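Ticket: Folding eval, success rate drops when background is changed
Project: Kimby (two-arm shirt folding)
Component: policy / data loader
Priority: normal
Status: resolved, one follow-up open

Reported

The Kimby policy was trained on 2,326 demos, all recorded at the Gatdale bench. On the plain bench it finishes most folds. With a patterned sheet on the table and wallpaper on the walls, it reaches for the wrong spot on the first grasp and often closes on the sheet. Same arms, same shirts, same checkpoint. We expected a small drop from the new background. What we got was bad enough that the comparison in the draft can't be used until we know the cause.

Steps to reproduce

1. Load the December checkpoint.
2. Put up any of the patterned backgrounds.
3. Drop a shirt near the middle of the sheet.
4. Run the fold task with default settings and watch the first grasp on each side.

Log

Entry 1. Checked the camera first. Ran the calibration board at all four corners of the table and the error was inside the normal range. Camera mount is tight. Not the camera.

Entry 2. Checked the arms. Homed both, then sent each to the same saved poses with no policy running. They land where they should. Swapped the USB cables between left and right in case one was dropping packets. No change, swapped back.

Entry 3. Looked at the first-grasp targets from the saved rollouts. The misses are not random. On a plain table the targets sit on the shirt hem. On the patterned sheet they get pulled toward the printed shapes, and worst of all toward shapes close in color to the shirt. So the policy is using color to find the cloth and not much else.

Entry 4. That should not happen, as the training config has background augmentation turned on. Opened the loader. The augmentation reads a mask for each demo and swaps whatever is outside it. If the mask file is missing, it skips the demo without a warning. Only 372 of the demos have masks. The rest went through training with the bare bench behind them every time.

Entry 5. The masks were made with Edet, and the job stopped when the disk filled up. The log shows it, but the exit code was 0, so the next stage started as usual. Cleared space, ran the job again, and got masks for the full set. Spot checked a batch by eye. A few have ragged edges at the sleeves, good enough for this.

Entry 6. Changed the loader so a missing mask is an error. There is a flag to turn that off if someone needs the old behavior for a rerun.

Entry 7. Retrained with the same seed and the same number of steps. No other config changes. First grasps on the patterned sheet are back on the shirt in nearly every rollout I watched. Plain bench results look the same as before, maybe slightly slower on the second sleeve.

Entry 8. Ran the old and new checkpoints back to back on the same starting layouts, 2 seeds each, to be sure it wasn't a lucky batch. The gap holds. Full rollouts are in the Rurko results folder under the ticket number.

Cause

Background augmentation was skipped for most of the training data due to missing masks. The loader did not report it.

Fix

Masks regenerated, loader now fails on a missing mask, policy retrained. Please don't quote numbers from the old checkpoint. The table in the draft needs to be redone, and the sentence saying the method "holds up under background change" should wait for the new runs.

Still open

The side test with extra cloth on the table has not been repeated. The old checkpoint would sometimes go for the second cloth when it was near the shirt, and I don't know yet if that was the same bug. I'd like some 1,000 rollouts across all the backgrounds before closing this part. For the layout, use the fern and flower sheet with the orange t-shirt crumpled near the center, the folded green cloth at the upper right where it partly overlaps the area just above the right shoulder, and the empty white basket in the upper left corner. Keep the other settings at default and attach the first-grasp plots to this ticket.
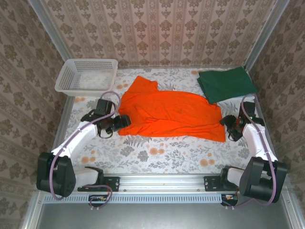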